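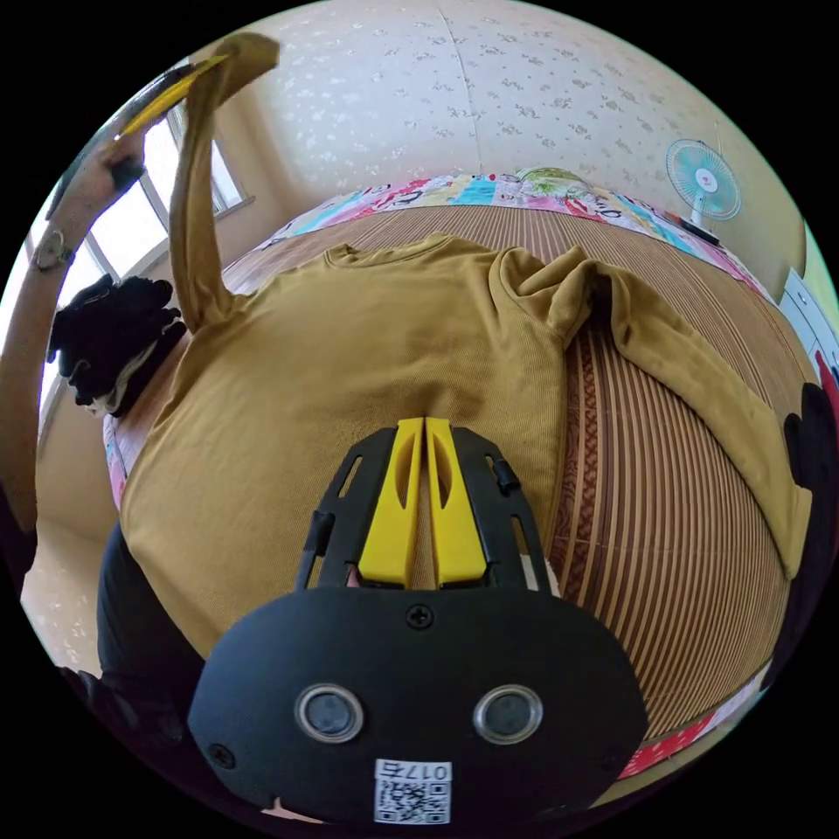

Lertchai Wongsuwan wrote in to ask why the sleeves have to be dealt with before the body, when most people fold the body first and tuck the sleeves in after. His sweaters came out of the drawer with a ridge across the chest, and he wanted to know if the order was to blame. It usually is. A sleeve left under the body bunches at the elbow, and the knit takes the shape of whatever it is pressed against.

4.2 Folding long-sleeved knitwear

This section covers crew-neck and V-neck sweaters for the Modolside drawer unit. For cardigans, see 4.3. For anything with a hood, see 4.5.

Before you start

Use a flat surface at least 100 cm wide. A bed will do. If the mattress is soft, put a firm mat or a board over it. Check a woven mat for loose ends first, as fine ribbed knits snag easily.

Steps

1. Lay the sweater front side up with the collar away from you.

2. Hold the middle of the body down. Lift one sleeve by the cuff, draw it out until the creases drop, and lay it back on the surface. Do the same with the other sleeve.

3. Smooth the body from the collar to the hem. Don't pull the ribbing sideways.

4. Turn the sweater face down, keeping the collar at the far end.

5. Fold one side in toward the center so the sleeve crosses the back. Turn the sleeve down at the shoulder so that it runs parallel to the side fold.

6. Repeat on the other side. The sleeves may overlap a little at the cuffs.

7. Fold the hem up to the middle, then fold again to just below the collar.

8. Turn the bundle over and place it in the drawer with the last fold facing up.

Note: Thick knits should be folded only once at step 7 and kept in the bottom drawer, which has 45 mm more depth than the others.

Note: If the cuffs stick out past the hem after step 6, turn them back before going on.

CAUTION: Do not lift a heavy or damp sweater by one sleeve. The shoulder seam can stretch — and it will not go back on its own.

CAUTION: Do not hang fine knits on the Modolside side hooks. The hooks are meant for belts and bags.

Continue to 4.3 for cardigans.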